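Home | Visit | Learning | Demonstration Tables | Contact

Demonstration Tables: Frequently Asked Questions
Saturday, February 9, 2019
By Ieva Pärn, Learning Department

The Isasside Science House lends table space, cloths and basic glassware to schools and clubs that wish to present short chemistry demonstrations. The answers given on this page apply to all bookings, including those made before the current rules took effect in December.

Who may book a demonstration table?

Any registered school, youth club or adult learning group may book. The person named on the booking form must be present for the whole session. Bookings are accepted up to 34 days in advance.

What is supplied with the table?

Each table is issued with a cloth, one small beaker, a test tube rack and a glass rod. Test tubes are issued separately at the Toom Room desk, and must be signed for. Groups may bring their own glassware, provided that it is free of chips and cracks.

Why is the cloth black?

Clear glass and clear liquids are difficult to see against a pale surface. A dark, matte cloth gives the audience a better view of the outline of a vessel and the level of its contents. White cloths are available on request for demonstrations that depend on a color change.

How should the table be laid out?

The beaker and the rack should stand on the cloth with a short gap between them, so that a hand can reach either one without brushing the other. The long side of the rack should face the audience. Cloths with a shaped hem should be placed so that the hem hangs just clear of the floor.
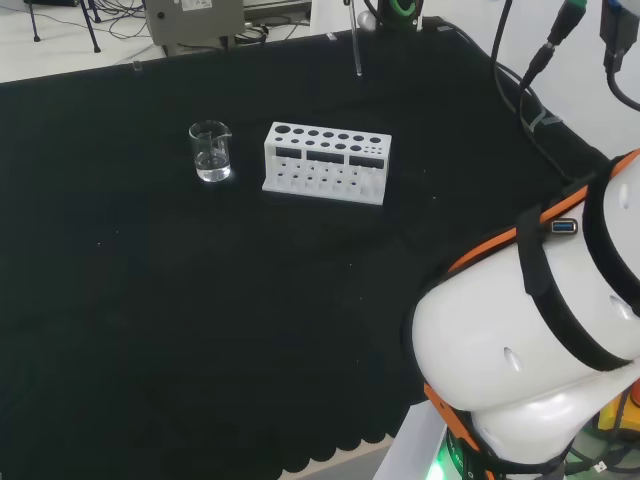
Kamlesh Kushwaha writes that his club had always filled the rack before the audience came in, and found that younger children watched the tubes and missed the introduction. He now leaves the tubes in their box until they are needed, and asks whether the rules permit this. They do. Tubes may be added to the rack at any point in the session.

Which holes in the rack should be used?

Where a rack has holes of graduated sizes, each tube should be placed in the smallest hole that accepts it without force. A narrow tube in a wide hole will lean and may tip when the rack is moved. Racks should be lifted with both hands and never carried while tubes are in place.

How much liquid may be placed in a beaker?

Beakers should be filled to no more than half. All liquids, including water, must be named on the booking form. Beakers left standing on the table between sessions must carry a paper label, available at the desk.

May the glass rod be used for heating or for breaking up solids?

No. Rods are supplied for stirring and for guiding liquid during pouring.

What should be done if liquid is spilled on the cloth?

The presenter should stop, move the glassware to a dry area and inform a member of staff. Cloths should not be shaken out or folded while damp. There is no charge for laundering after an ordinary spill.

Is there a limit on audience size?

The Toom Room seats 200. Groups expecting a smaller audience may prefer the Kekar Room, where the front row is nearer the table.

How are breakages reported?

Please telephone extension 1788 or speak to Edgars Ķēniņš at the desk. Breakages must be reported within seven days. Broken glass should be left where it lies until staff arrive.

Contact: Learning Department, Isasside Science House | Copyright 2019 | Back to top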